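Bench notes: the pin cell stops, and what we changed

2018-12-21

Readers of the last issue will remember that the pin transfer job at Anard was put on hold in May and then restarted with the same two arms and new fixtures. Several of you wrote in to ask what the hold was for. It was for a fault that let a gripper close harder than it was told to, and it took us longer to find than it should have. This item covers what happened, what we found, and what has been changed on every bench that runs the Geum controller.

The job itself is simple. A metal pin stands in one fixture. The arm comes down over it, closes on it, lifts it clear and sets it into the empty hole of the second fixture. Then it goes back the other way. We use it as a wear test, so it runs for long stretches and the numbers that matter are the missed grasps and the condition of the fingers.

On the run in question the cell had completed 118 transfers with no misses. On the next one the fingers closed on the pin and kept closing. The servo should have stopped at the set load and held there. It went past that, the pin bent, and the fixture post split down one side. The arm then tried to lift, with the fixture still attached to the pin, and dragged it across the table until the operator hit the switch. Her hand had been near the fixtures a few seconds earlier, straightening one of them between cycles. She was not hurt. We logged it as a near miss and shut down both arms.
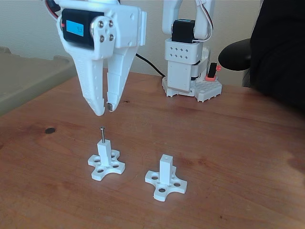 The first explanation was the servo. We swapped it for a spare, ran the job again, and had no trouble for the rest of the shift. That looked like a fix and we wrote it up as one. Two days later the same thing happened with the new servo, this time without anyone close to the table. The write-up was withdrawn and the original servo went on the tester, where it passed.

The second explanation was the fixtures. A few of the older prints had holes on the tight side, and a pin that sticks will raise the load on the fingers when the arm pulls. We measured the whole batch and threw out the bad ones. It was worth doing, but it did not explain a gripper that squeezed before it had started to lift. The log showed the position command and the finger position, and both looked normal right up to the point where the load should have been read. After that there was a gap.

The gap turned out to be the fault. The load reading comes back from the gripper servo over the same bus that carries commands out to the arm. When a reply failed to arrive, the Geum software reused the last good value and went on closing. If that last value had been taken before the fingers touched anything, the controller saw a load close to zero and had no reason to stop. A single lost reply did no harm, as the next one came in soon enough. Several in a row at the moment of contact were enough to bend a pin.

The replies were being lost at a connector. The lead to the gripper had been routed with too little slack, and it pulled on the plug when the wrist turned toward the second fixture. The contacts on one side had worked loose in the housing. It could not be seen without taking the plug apart, and it passed a continuity check with the arm at rest. We found it by holding the wrist at full turn and moving the lead by hand while watching the bus errors.

The bus errors had been recorded all along. They went to a separate file that was not part of the daily check. When we went back through it, the count had been climbing for 9 days before the first stop.

What has changed

Stale load values are no longer accepted. If 2 load replies in a row are missed while the fingers are closing, the gripper stops where it is and the job goes into a fault state. It will not open by itself. We talked about having it open automatically and decided against it, as a dropped part can be worse than a held one on some of the other benches. The operator clears the fault after looking at the table.

The closing current now has a hard limit set in the servo, separate from the limit in the controller. It is set low enough that the fingers will stall on a pin without bending it. This costs some grip on heavier parts. The Dumumura bench found that its larger blocks slipped with the new limit, and it has been given its own setting, which is written on the card at that station. Please do not copy it to other benches.

Gripper leads have been rerouted with a loop at the wrist and a tie on the last segment before the plug. Check the loop with the arm at each end of its travel, and check it again after any tool change. If the plug moves when the wrist moves, the lead is too short.

Bus errors now show on the daily sheet next to missed grasps. Any number above the normal level for that bench is a reason to stop and look at the wiring before the next run.

Hands stay off the table while the arms are powered. That was already the rule. It was not being followed on the pin job because the fixtures drifted and someone had to keep nudging them back. If a fixture is out of place, switch off, move it, switch on and restart from the home position. The restart takes longer than the nudge, and we have accepted that in the schedule.

Still open

We have not settled how the fixtures should be held down. They need to come off easily when a post breaks, and tape left a residue that shifted their height. Zokell is sending us a sample of a thin locating mat, and we will report on it once it has been through a full wear run.

The older controllers cannot take the new software without a memory upgrade. Until that is done they can be used for motion tests with the gripper unplugged, and for nothing else. A red tag has been put on each of them.

We would also like to hear from anyone who has seen a gripper close too hard and put it down to a bad servo. Going back over the repair book, there are entries from other benches that read a lot like our first write-up: servo replaced, job resumed, no further notes. If one of those was yours, find the old bus log before it is overwritten and send it in with the bench name and the date of the repair. Keep the servo too if it is still in the scrap bin. We can test it and, if it passes, you can have it back as a spare.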